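Small round marble table, wood rim. Keep as book table or is it a pain?

Reading Corners & Home Libraries > Furniture

mottledfern
Posts: 632
ok so I have the little round table by the window, marble top, reddish brown wood rim. want it to be THE book table. current reads only, no mail, no keys. my sister says marble is wrong for books, they slide and the covers get scuffed. Anyone here do this long term? Also how many books before it just looks like a pile. I like them overlapping a bit, she wants a straight stack spines out.

oldgutter
Posts: 1,734
Straight stack. overlapping fans are for store displays. Corners catch, someone grabs the bottom one and the whole lot goes on the floor. And paperbacks curl if they lie half on top of each other for months, seen it many times

pim_and_co
Posts: 20
disagree w/ oldgutter. if you can see the covers you read them. mine were in a stack for a year and I read the top one. that's it. one book

mottledfern
lol same. pics so you can see what size we're talking. white floor tile, so everything in that corner is pretty pale

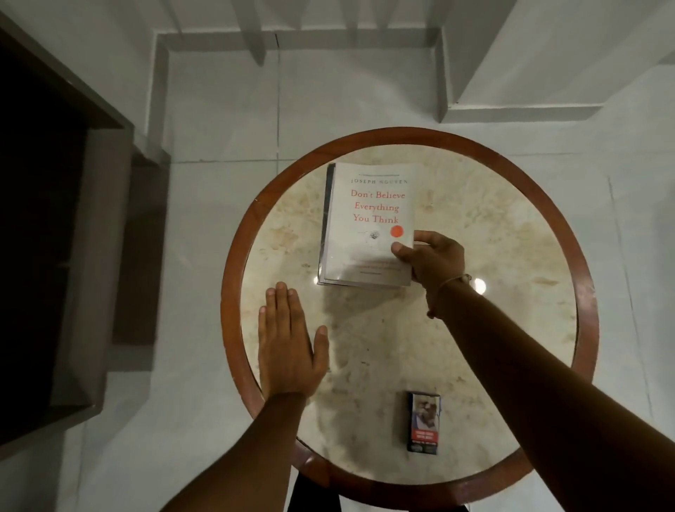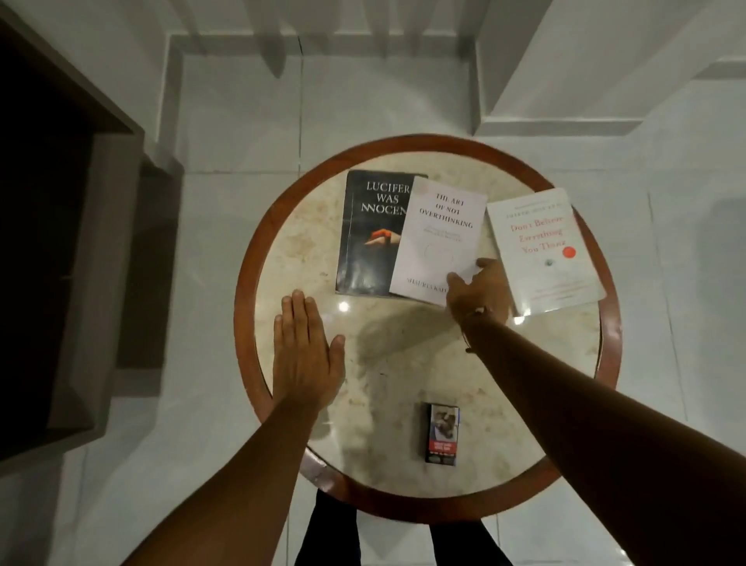

the book table, one book out and one with three

pim_and_co
oh that's a nice table. three overlapping is fine!! looks like someone reads there. wouldn't go to five

oldgutter
Top's shinier than I expected, there's a light bouncing off it in the second one. You'll get glare when you sit down to read. Put a cloth on it, fixes the sliding too

mottledfern
no cloth. I didnt get a marble table to put a cloth on it

teakandtea
Felt dots. Economou sells them, little clear-backed ones, but any brand works. NOT on the books, on a thin tray, then books on the tray. Had mine on a Usteck tray since last October and no scuffs. Tray was cheap. can't remember what I paid

oldgutter
so now it's a tray on a table for three paperbacks. Just stack them

Styliani Bakalis
I did the overlap thing for a while and the only real problem was dust in the gaps, takes a minute to wipe. Marble is easy, damp cloth, dry it right away, don't use vinegar. Vinegar will etch it. Wood rim wants wax now and then, I use Tavadier, the plain one.
Also the black cover (Lucifer one) looks a bit worn at the edges already so I wouldn't fret about scuffs on that one.

mottledfern
yeah that one gets carried everywhere, bag, bus, kitchen. the white ones I do worry about. white covers go gray at the bottom corner where you hold them

teakandtea
book sleeves. clear ones

pim_and_co
sleeves on a paperback, come on

teakandtea
I have 3,000 books and the white ones are all sleeved, come look at my shelves and then say that

side question, Art of Not Overthinking and Dont Believe Everything You Think on the same table, which one first? been meaning to get one of them

mottledfern
started the Joseph Nguyen, it's short, going ok. havent opened the other yet. ask me in a couple weeks

oldgutter
Two books on thinking less and a whole thread about where to put them.
Stack them.

mottledfern
ha ok fair
decision for now: three max, overlapping, no cloth, might try the tray if I see one round enough. a square tray on a round top is going to bug me

Styliani Bakalis
Listotport had round ones when I last looked, measure inside the rim first tho, not edge to edge. I got that wrong once and mine sat half up on the wood

mottledfern
good call, will measure tonite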